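6. Fitting and Finishing a Butcher-Block Top

This section applies to solid wood tops in the Pledico range, part number 2428, supplied unfinished and fitted to a Rernano base. Tops supplied with a factory lacquer are covered in Section 7. Do not apply oil over lacquer.

Read the whole section before opening the carton. Once the wrapping is off, the top should be sealed on all faces without long breaks in the work.

6.1 Storage before fitting

1. Leave the top in its wrapping until the room is at its normal temperature.
2. Lay the carton flat on three bearers of equal thickness. Place one bearer at each end and one in the middle.
3. Do not stand the top on its long edge or lean it against a wall.
4. Keep the carton away from radiators, floor vents and direct sun.

NOTE: New plaster and fresh concrete give off moisture for a long time. Do not store or fit the top in a room where either is still drying.

CAUTION: The top is heavy. Two people are required to lift it. Lift from the long edges, not from the corners.

6.2 Inspection

Remove the wrapping and check both faces, the edges and the end grain. Variation in color from stave to stave is normal, as are small tight knots on the lower face. The better face is marked with a paper sticker on the wrapping, not on the wood.

Return the top if you find any of the following:

- an open glue line that will take the edge of a sheet of paper
- a split in the end grain that runs onto the upper face
- a bow that can be seen along the length when the top lies on flat bearers

Claims cannot be accepted once the top has been cut, drilled or oiled.
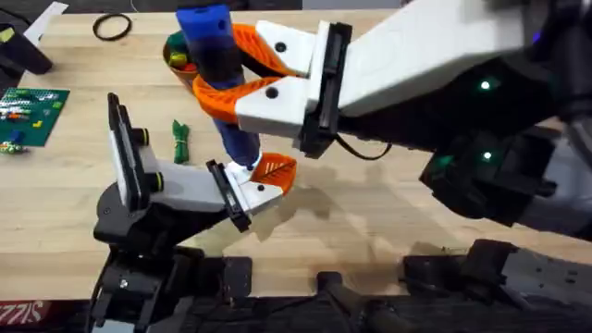 Fig. 6-1. Light-toned top with butcher-block grain.

6.3 Cutting to length

Skip this step if the top is being used at full size.

1. Mark the cut line on the lower face with a sharp pencil and a square.
2. Cover the line with low-tack tape on both faces and mark it again on the tape.
3. Clamp a straight guide to the top. Check that both sides of the cut are supported so the offcut cannot drop.
4. Cut with a fine-tooth blade. With a handheld circular saw, cut with the better face down. With a table saw, cut with the better face up.
5. Peel the tape back toward the cut, not away from it.
6. Ease the new edges with a sanding block. A sharp corner will not hold oil and will wear through first.

Keep the offcut. It is the best place to test the finish, and it should be sanded and oiled together with the top.

CAUTION: Wear eye protection and a dust mask when cutting or sanding. Collect the dust at the tool where possible.

6.4 Sanding

The top leaves the factory sanded, but handling raises the grain and leaves marks. Sand by hand or with a random orbit sander. Do not use a belt sander.

1. Sand the lower face first, then turn the top over onto clean blankets.
2. Sand the upper face with the grain. Keep the sander moving and do not tip it at the edges.
3. Sand the edges and end grain by hand.
4. Vacuum all faces, then wipe with a cloth dampened with clean water. The grain will rise slightly.
5. Let the surface dry fully. Knock back the raised fibers with a worn sheet of the same grit, using light pressure only.
6. Vacuum again. Do not wipe with a tack cloth. Residue from the cloth can stop the oil from soaking in.

NOTE: Do not sand finer than 200 grit. A polished surface takes in less oil and the finish will be thin.

6.5 First oiling

Use Astora Top Oil, clear. Other oils may be suitable but have not been tested with this product. Do not mix two oils on the same top.

Before starting, check that any holes for fittings, cables or sinks have been cut. The inside edges of all cutouts must be sealed with the rest of the top.

1. Stir the oil. Do not shake the can.
2. Pour a small amount onto the lower face and spread it with a lint-free cloth or a foam pad. Work with the grain.
3. Leave for 30 minutes. Add more oil to any area that turns dull during this time.
4. Wipe off everything that remains on the surface. Use a clean dry cloth and change it when it becomes wet.
5. Turn the top and treat the upper face, edges and end grain in the same way. End grain will take several passes before it stops drawing in oil.
6. Stand the top on battens so that air can reach both faces, and leave it overnight.

Repeat steps 1 through 6 until the upper face has an even sheen with no dry patches. The lower face must have the same number of coats as the upper face. Uneven sealing is the most common cause of cupping.

WARNING: Cloths and pads soaked with oil can heat up and catch fire without a spark or flame. Soak used cloths in water, then lay them flat outdoors to dry. Do not fold them, pile them or put them in an indoor trash can while they are still oily. 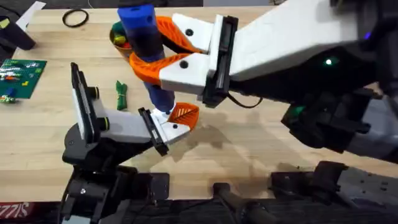 D. Karabulut

6.6 Fixing to the base

The Rernano base is supplied with slotted brackets along the front and rear rails. The slots let the wood widen and shrink across the grain as the humidity changes. Do not replace the slotted brackets with plain angle brackets, and do not glue the top to the base.

1. Place the base in its final position and level it with the adjustable feet. Check along the length, across the width and on both diagonals.
2. Lower the top onto the base. Center it so that the overhang is equal at the two ends.
3. Mark the center of each slot on the lower face from underneath.
4. Remove the top, or raise it on blocks, and drill the pilot holes. Use a depth stop or a flag of tape on the drill bit.
5. Put a drop of oil in each pilot hole.
6. Refit the top and drive the screws by hand, with a washer under each head. Tighten until the washer stops turning, then back off a quarter turn.

NOTE: Use only the screws in the hardware bag marked T. The screws in bag F are longer and will come through the upper face.

If the top rocks after fitting, loosen all of the screws and level the base again. Do not pull the top flat with the screws.

6.7 First weeks of use

The oil feels dry long before it has hardened. Until it has cured, observe the following:

- Wipe up water at once.
- Do not cover the top with a cloth, mat or plastic sheet.
- Do not leave metal cans, steel wool or wet cast iron on the surface. They can leave black stains.
- Lift objects to move them. Do not slide them.

Rubber feet on small appliances may leave pale rings on a new finish. Place felt or cork under them until the first maintenance coat has been applied.

6.8 Routine cleaning

Wipe the top with a cloth wrung out in warm water and a little mild dish soap. Wipe again with plain water and dry with the grain. Do not use scouring powder, bleach, ammonia or a steam cleaner.

Dried glue, wax or food can be lifted with a plastic scraper held at a low angle. If the spot stays dull after cleaning, apply a few drops of oil, wait, and buff dry.

6.9 Maintenance coats

Test the finish by placing a few drops of water on the most used area. If the water stands in beads, no oil is needed. If it spreads and darkens the wood, the top is due for a coat.

1. Clean the top and let it dry overnight.
2. Rub worn areas lightly with a fine non-woven pad.
3. Apply one thin coat of oil as described in 6.5.
4. Wipe dry and leave unused until the next day.

Tops in heated rooms usually need a coat before the heating season starts. In humid areas, avoid oiling in August or at any other time when the air is damp and curing is slow.

6.10 Repairs

Dents: Place a damp cotton cloth over the dent and touch it briefly with a warm iron. Lift the cloth and check. Repeat as needed, let dry, then sand lightly and oil.

Scratches: Sand with the grain over an area wider than the scratch. Finish with the grit used on the rest of the top and oil the area until the sheen matches.

Black stains: Sand first. If the stain is deeper than the surface, use an oxalic acid wood bleach and follow the directions on its label. Rinse well and let dry before oiling.

Sticky finish: Surplus oil was left on the surface. Apply a small amount of fresh oil, rub with a non-woven pad until the sticky layer softens, and wipe dry straight away.

Open joint at the end grain: Check the room humidity and look for a heat source near the end of the top. Small gaps often close when the air is less dry. Do not fill a seasonal gap with hard filler.

For replacement brackets and hardware bags, see the parts list in Section 9. Quote the part number and the batch code stamped on the lower face near the left rear corner.

Section 6 revised 12 Jul 2022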